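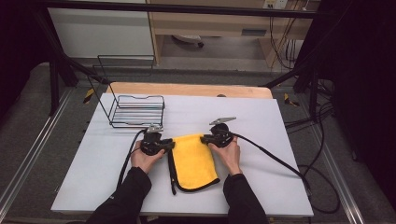 *Household notes, updated 09/07/2020*

My grandmother had a drawer for rags, a drawer for dish towels and a drawer for what she called "the good cloths," and heaven help the child who reached into the wrong one. I thought it was fussiness until I had a kitchen of my own and dried the wine glasses with something that had last been used on the stove (they smelled of bacon for a week, and so did the cabinet). I've been a believer ever since, and several of you have asked how I keep it all straight, so I've finally sat down to put it on one page. Get a cup of coffee, I do go on.

## Sorting before washing

Tip the whole lot out on the floor or the bed. Everything you wipe with, from the bathroom, the garage, under the sink, the glove compartment. Then make piles by what the cloth is made of, and forget for now what it gets used for. Cotton goes with cotton, linen can join it, and microfiber gets a pile to itself well away from the bath towels.

Microfiber grabs lint like nothing else in the house. Wash it once with a fluffy new bath towel and you'll be picking little gray bits out of it until Christmas, and every one of those bits will end up on your windows.

Anything with oil, paint, varnish or furniture stain on it stays out of the washer and the dryer altogether. Oily rags can heat up by themselves when they're wadded in a heap, so spread mine-and-yours flat outdoors, one layer thick, away from the house, until they're dry and stiff, and then ask your local trash people how they want them handed over. Please don't skip that one!

## Washing cotton dish towels

Hot water, regular detergent, and room to move. Our washer is an elderly Gavberg with a quick cycle of 27 minutes, and I used it for dish towels for years before admitting that quick isn't the same as clean. They go through the long cycle now and come out smelling of nothing at all, and that is just how a dish towel ought to smell.

If yours have that sour smell that comes back the minute they get damp, it's usually old grease and leftover detergent. What works for me:

- Run them once in hot water with half a cup of washing soda and no detergent.
- Run them again with nothing added.
- Hang them outside if you possibly can.

White vinegar is a different trick for a different day. A splash in the rinse softens cotton that has gone like cardboard from hard water. Never, ever put it in with bleach, as the two together give off a nasty gas.

## Washing microfiber

Warm water, a small amount of plain liquid detergent, and that's your lot. No fabric softener, no dryer sheets, no bleach. Softener coats the little fibers and then the cloth just pushes water from one end of the counter to the other, and you stand there wondering why you paid for it. Powder is all right if your machine dissolves it well. Mine leaves crumbs.

Dry it on low or on the line. High heat can damage the fibers, and after that it feels scratchy and drags. If you've already softened a batch by mistake (we all have, I did it in September with every cloth I own), wash it two or three times with a little dish soap, just a teaspoon in a top loader and less in a front loader unless you enjoy mopping, and much of the soak-it-up comes back.

Give each one a good snap before you hang it. The deep, shaggy kind especially likes a shake while it's still damp, and it dries fluffier for it.

## One color for each job

I resisted this for ages because I thought it would make the house look like a hospital. It doesn't, and it saves so much arguing. Yellow is for dusting and dry polishing here, blue for windows and mirrors, green for the kitchen counters, and anything pink belongs to the bathroom and doesn't come out. Choose whatever you like, only write it down and tape it inside the cabinet door, or you'll be the one person in the house who knows.

If all your cloths are the same color already, don't buy new ones on my account. A few stitches of bright thread in one corner will do the job, and it's a nice thing to do in front of the television. 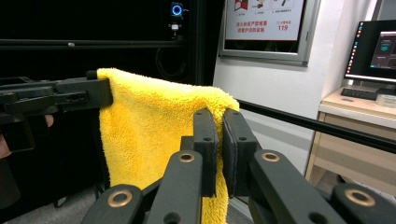
Siu-ming Chiu wrote to say that color coding fell apart completely at home until the dirty cloths were sorted the same way as the clean ones. "We had beautiful stacks on the shelf and one big soggy bucket under the sink," the letter went on, "and everything got mixed up in the bucket. Two hooks and two mesh bags fixed it. I only wish I'd stopped using the lidded pail sooner, because it was turning everything sour." I couldn't agree more about the pail. Wet cloths want air. If wash day is a while off, hang them over the edge of something until they're dry and only then drop them in the bag.

## Folding so they stay put

I fold in thirds lengthwise and then in half, and stand them up in the drawer on their folded edge like file folders, so I can see the whole row at once. Thick ones do better with a single fold and a shelf. Line up the corners at one end first, then smooth down toward the other end with the flat of your hand, and don't worry about a bound edge that wants to curl. It settles under the weight of its neighbors.

The drawer divider I use came out of an old Flastport cutlery tray with the middle piece snapped off. A shoe box works every bit as well.

## When to let one go

A dish towel with a hole is a floor rag. A floor rag with several holes is a shoe-polish rag, and after that you can let it rest. Microfiber I retire sooner. Wet the palm of your hand and press the cloth on it, and if it slides around and leaves you damp, it's done with glass and can go live in the garage for wheels and bicycle chains. Once it has been on a chain it never comes back indoors, however nicely it washed up. Grit stays down in the pile and it will scratch a stovetop or a car door before you notice.

Old cotton T-shirts make lovely rags, by the way. Cut off the seams and the collar, and skip any part with a printed picture on it, as that smears.

## A few odds and ends

- Wash new colored cloths alone the first time. A red one turned my pillowcases the shade of canned salmon.
- Clean the lint filter before a microfiber load as well as after.
- Keep one dry cloth by the front door for wet dogs and wet eyeglasses (well, one for each).
- For streaky windows, use less spray. Then use less again, and finish with a dry cloth.
- Dust the tops of the door frames before the shelves below, and shake the cloth outside in between.

Next time I'm going to tackle sponges and scrub brushes, so if you have a good way of getting candle wax out of bristles, do send it along. Mine are still sitting in a jar by the sink.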